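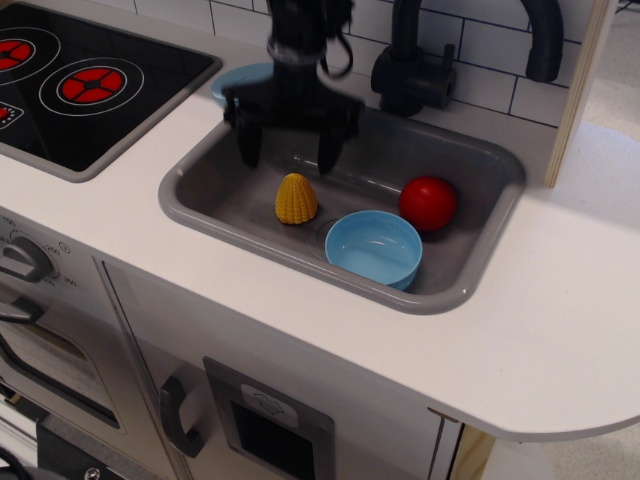
Play kitchen, sink side: corn cob, light blue bowl and red ball in the basin.

Drenent Family Center, Danport
Play Kitchen Corner: progress report to the Gistirance Fund
Submitted 19/11/2021
Prepared by Eleni Grgić, playroom coordinator

1. Where the project stands

The play kitchen is in place and in use. It arrived from Softić later than planned, because the first countertop was damaged in transit and had to go back. We accepted the replacement without further problems. Installation took one morning. Borislav Tomić and Archie Rutherford did the work and fixed the unit to the wall studs at the back.

Two items from the original proposal are still open: the low shelf for the play food and the printed picture cards. Both are covered in section 5.

2. The kitchen itself

We chose the version with the white countertop and the gray molded sink. The sink has rounded corners and a raised rim, and the basin holds a bowl and several pieces of play food with room left for hands. A dark gray faucet with a tall curved spout stands behind it. The faucet is for pretend play only and there is no water connection. In the proposal we said we might look at a working pump. We have dropped that idea, as the floor in the playroom is not suited to it.

The cooktop is on the left of the sink. Its burners are printed, with red centers and white rings, and there are no parts that can come loose. Families asked for a stove that does not light up or make noise, and this one does neither.

The backsplash is white subway tile with dark grout lines. It was the one part of the design that staff disagreed on. Costel Golob would have preferred a plain painted board, which is easier to wipe. We kept the tile because several parents said at the planning meeting that they wanted the corner to look like a kitchen at home. We will see how the grout holds up over the winter.

3. How it is being used

From opening day through the end of last week we recorded 177 child visits to the corner. A visit is counted when a child stays long enough to take something out or put something away, and the same child may be counted more than once in a day. Kiprono Wanyama keeps the sheet.

We had expected the cooktop to be the main attraction. Most play starts at the sink. Children put food into it, move it from one dish to another, and carry it back to the counter. The younger group likes filling and emptying. A piece goes into a bowl or a cup, comes out again and goes back in. The older group tends to turn the same pieces into a washing-up game, with one child passing and one child stacking. 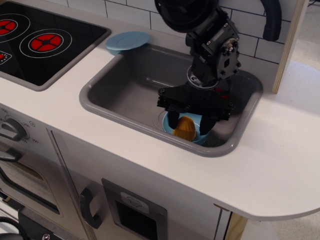 Yellow play food in a light blue cup at the bottom of the sink.

The light blue dishes get more use than any other item in the set. They are plain and light, and a child can pick one up with one hand. The corn cob is also popular, mostly with the under-threes. The red ball was not bought for this corner. It came over from the floor toys, and the children treat it as a tomato, an apple or a ball depending on the day. We stopped moving it back after the first week.

Speech and language sessions have started using the sink for the words "in," "out," "behind" and "next to." This was not in the proposal. The therapist asked for it and it fits easily into the Tuesday timetable, so we plan to keep it going.

4. Care and tidying

The play food and dishes are washed at the end of each week in the staff kitchen and left overnight on towels. The sink basin and countertop are wiped at the end of every session. The basin is quick to do. The back corner behind the sink takes longer — dishes get pushed up against the backsplash and have to be lifted out first.

The set came as 31 pieces. We did a full count at the start of November and all of them were there. One small plate has a crack and has been taken out of use. Softić has agreed to send another at no charge.

We tried a strict rule that everything goes back in the bin before snack. It made the end of each session slow and led to some tears. The current arrangement is that dishes may stay in the sink, and food goes in the bin. Staff find this easier, and the children mostly follow it without being asked.

5. Spending and remaining work

Grant received: $1,000
Held back for the shelf and picture cards: $400
All other funds have been spent on the kitchen unit, the play food and dishes, and wall fixings. Receipts are attached.

The shelf has been measured and Archie Rutherford will build it. It will stand to the left of the unit, at the cooktop end, at a height the two-year-olds can reach. We need a decision on the finish, and would like to use a light wood to go with the side panel of the kitchen.

The picture cards are waiting on translations. Eleni Grgić has the English and Croatian text ready. The Romanian text is with Costel Golob. Printing will be done locally in Danport.

6. Request to the Fund

We ask for your agreement to one small change. We would like to use part of the money held back for a second set of bowls and cups in the same size. When four or more children are at the counter there are not enough to go around, and most of the arguments we see in the corner are over them. The total would stay within the amount already granted. A reply by email is fine.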